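Keveo Keepsake Memorial Book, Linen Cover

I started making these books after my aunt's funeral, when we had a guest book from the drugstore with lines so close together that people could only squeeze in a name. I wanted the stories! So that's how the Keepsake came about, and it's still the one I sell the most of (the Dunmore, my smaller one, comes second).

It's a sign-in book and a memory book bound together. The front section is ruled for names and addresses, which you'll be glad of when it's time to write the thank-you cards. Behind that you get 70 blank pages of heavy cream paper for stories, photos, the printed obituary, a pressed flower from the service, whatever you've got. I glue all kinds of things into mine and the pages stay flat.

The cover is linen over board, in gray, navy or a soft green I call Bulska. There's a window on the front for a small photo, and you slide the photo in from the inside, so you can change your mind the night before. I did, twice.

What comes in the box:
The book, in a cotton bag
2 ribbon markers, already sewn in
A pocket inside the back cover for cards and folded programs
A sheet of photo corners

Pens are extra. I recommend the Vistton archival pen in black, because regular gel ink smears when there's a line of people and everyone is closing the book on the last person's writing. Put out more than one. They walk off.

I can stamp a name and years on the cover for you. Type it into the box at checkout exactly the way you want it, nicknames and middle initials and all. I'll email you a proof before I stamp anything, and I really do wait for your okay – so please check your spam folder if you don't hear from me. Stamped books can't be returned, but if the mistake is mine I'll make you a new one and you keep the first.

Timing matters with these, I know. Plain books go out the same day if you order before noon. Stamping adds a day. If the service is on a weekend, try to get your order to me by Wednesday, and call the shop if you're cutting it close. I've driven books over to the next town before and I'd do it again.

A question I get a lot is whether the book is big enough. The sign-in section has room for 500 names, and most families I hear from use far less. For a very large service I'd put out a second book on another table so people aren't stuck waiting in the doorway.

You can also order 7 loose story cards to mail to relatives who can't travel. They're cut to fit the back pocket, and some of the best stories come in that way – weeks later, in shaky handwriting, from somebody's old bunkmate or the girl next door.

Linen picks up lint, so keep the book in its bag when it's on the shelf. For a smudge, use a dry white eraser and go easy. Water leaves a ring.
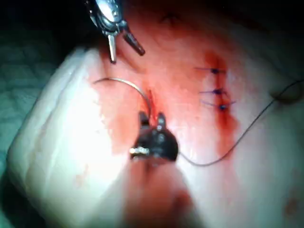

The same goes for the Dunmore, which has the same linen on a smaller board and skips the photo window. Stamping works the same way on both, and so do the ribbon colors, which you pick from the menu next to the cover color.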